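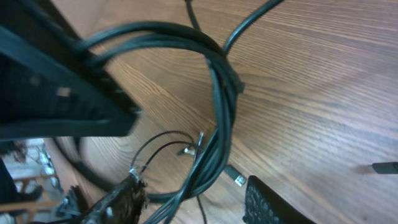 Handout 4: Keeping Accounts in a Small Repair Shop
Course notes by Toshiko Hoshino

1. What we cover in this part

In the last handout we looked at the cash book. Now we look at stock: the goods and parts that the shop has bought but has not yet sold or used. Many owners of small shops write down every sale with care, but they treat stock as something to think of once a year. This makes the profit look wrong in all the other months.

2. Stock is not yet a cost

When the shop buys parts, money leaves the bank. For the accounts, however, the parts become a cost only when they are sold or used in a repair. Until then they are something the shop owns. A bundle of black cables lying on a table belongs in the stock list just as much as a new item in its box, if the shop means to sell it.

The rule we use is this:

Cost of goods sold = opening stock + purchases - closing stock

3. A worked case

Our shop is called Onon and the owner is Khalil Saliba. On the first day of October he has cables in stock with a cost of $46. During the month he buys more cables for $80. On the last day he checks the shelves and finds cables with a cost of $18.

Opening stock: $46
Plus purchases: $80
Less closing stock: $18
Cost of goods sold: $108

If Khalil had put only his purchases in the accounts, he would show a cost of $80. His profit for October would then look $28 too high.

4. Which price do we write?

Write the price the shop paid, with delivery included. Do not write the price on the label for the customer. There is one exception. If an item can now be sold only for less than it cost, we write the lower amount. Old connectors are a common case, and so are parts for models that people do not bring in any more.

5. Goods that are not ours

A customer's own device, left for repair, is never in our stock. The same is true for goods that a supplier has left with us to sell and that we pay for only after the sale. Keep a separate page for them.

6. To prepare for next time

Please read chapter 14 in the Fasano book, but leave out the part on sales tax. Then do the worked case again with a closing stock of $14, and write one or two sentences on what happens to the profit and why. Issa Moussa will collect the papers before class.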